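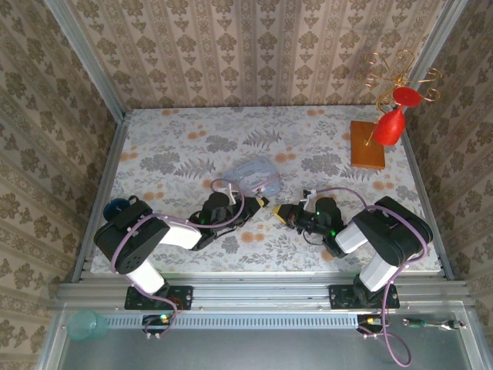 Sille Holst: I put a printed cover on my work table last month and it has crept toward me ever since. By evening there is a ridge across the middle and everything I set down leans. Can I fix it without starting over, and would it look too busy with patterned wallpaper behind it?

You can fix it, and the two patterns can live together. The steps are the same for a small table in a wallpapered corner as for one closed in on three sides.

What you need

A printed cover, in fabric or heavy paper
Double-sided tape, the removable kind
A tape measure and a pencil
Sharp scissors or a utility knife
A long metal ruler
A soft, dry cloth
An iron, for fabric only

Choosing the print

Decide on the walls first. They are harder to change. Beige damask with brown medallions in vertical stripes already gives you a regular repeat, so a looser print works better on the table. Gray ferns and small leaves on a pale ground are a good match. A little orange or peach in the print picks up the warmth of the walls.

If you use the table for sorting or for small parts, keep the background light. Dark items are easy to find on it. Pale ones take a little more looking.
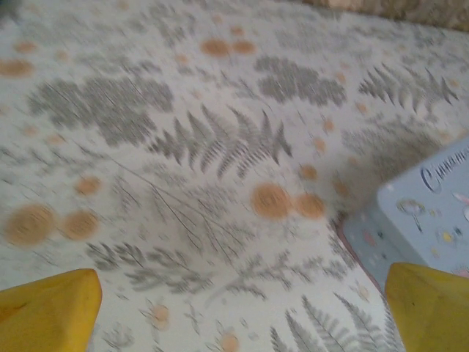
Fern-and-dot table cover with a light blue box on it.

Cutting and laying the cover

1. Clear the table and wipe it down. Let it dry for 15 minutes. Tape will not hold on a damp surface.

2. Measure the top in both directions. If the cover will fold under, add 4 inches to each measurement. If there are walls or rails tight against the edges, cut it to the exact size instead.

3. Press fabric from the back on a setting that suits the fiber. Paper should be unrolled the night before and weighted flat, printed side up.

4. Lay the cover down loose and look at it from where you will sit or stand. A scattered print has no straight lines to help you, so go by the cut edge. Line it up with the back wall.

5. Run tape along the back edge of the table only. Press the cover onto it from the middle out to the corners.

6. Smooth toward the front with the dry cloth, using your whole forearm. Short strokes push up wrinkles.

7. Tape the sides, then the front. Pull fabric just until it lies flat. If you stretch it, the print bends and the cover pulls back later.

Sille's ridge comes from a cover taped at the front and left free at the back. Peel up the front edge, start again at step 5, and the ridge should go. Old tape residue has to come off first.

Putting things back

Start with whatever sits at the outer edges, then work in. 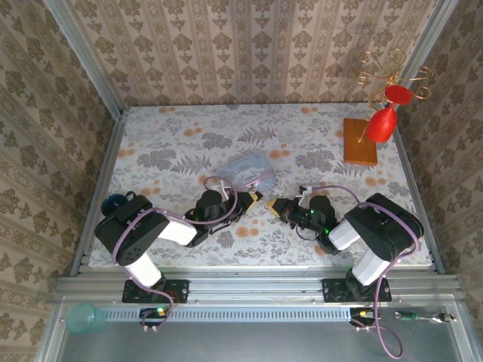

Lift each item and set it down. Dragging a heavy base across the cover is the quickest way to bring the wrinkles back. Bowls and cups do well off to one side, where a spill is less likely to reach the middle. Cards and other flat pieces can go anywhere, but check under them when you clean.

Check the tape after a week. Corners lift first, and a fresh strip is usually enough. For crumbs and dust, a dry brush is safe on both materials. Use a barely damp cloth on fabric, and keep water off paper completely.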